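Review: Drodum Crisis Messaging Kit for Local Authorities

The Drodum kit is a set of planning documents, message templates and a web-based contact register intended for councils and other public bodies that must inform residents during floods, power failures and similar emergencies. It was assessed over one winter by the communications unit at Lidthorpe, using the standard licence and without assistance from the supplier.

The kit is supplied in 2 parts. The first is a handbook covering roles, approval of statements and the handling of rumours on social media. The second is the register, through which notices are issued by text message, email and recorded telephone call. The templates may be edited freely, and 67 of them are included, covering matters from road closures to the contamination of drinking water.
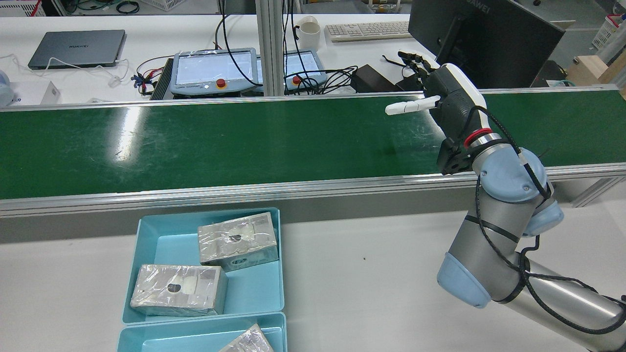
Robotic hand above a green conveyor belt.

The handbook is the stronger part. Its chapter on approval sets out who may release a statement when senior officers cannot be reached, a point on which many local plans remain silent. The wording is plain and can be given to duty staff who have had no training in press work. The chapter on social media is less satisfactory. It treats each platform in the same manner and says little about correcting a false report once it has been widely shared. Users of the older Barreto handbook will find that publication more thorough on this subject, although its templates are now badly out of date.

The register performed adequately in two exercises. A test notice to all ward contacts was prepared and approved in about 20 minutes, most of which was spent on approval. Recorded calls were clear. The reviewers noted, however, that a notice cannot be withdrawn once it has been queued, and that the delivery report gives failed messages without stating the cause. Translated notices must be entered by hand for each language. For an authority with a large number of residents who do not read English, this is a serious limitation.
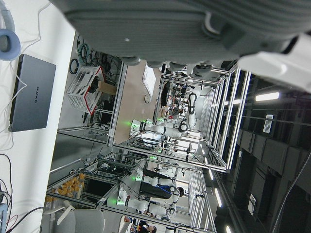
Lidthorpe, 16 July 2023

Following the exercises, the supplier issued a revised edition of the register. Notices may now be held for a short period before release, which meets the first objection. The delivery report is unchanged. The licence terms have also been amended so that neighbouring authorities may share a single contact list under a written agreement.

The kit is recommended for smaller authorities which have no settled procedure for public warnings. Larger bodies with an established press office should obtain the handbook alone, where the supplier will agree to sell it separately, and should compare the register with Jutora before entering into a contract.

Comments

Urmila Mathur
We adopted the handbook in March and the approval chart alone has settled several old arguments. I would agree that the social media chapter needs rewriting.

Nelu Dobre
Does the shared contact list allow each authority to keep its own opt-outs? Our legal team will ask before anything else.

Ecaterina Olteanu
In reply to Nelu Dobre: yes, but they have to be set up separately by each authority. Allow some time for it.

Sebastian Munteanu
The review does not mention British Sign Language. We had to arrange our own video notices.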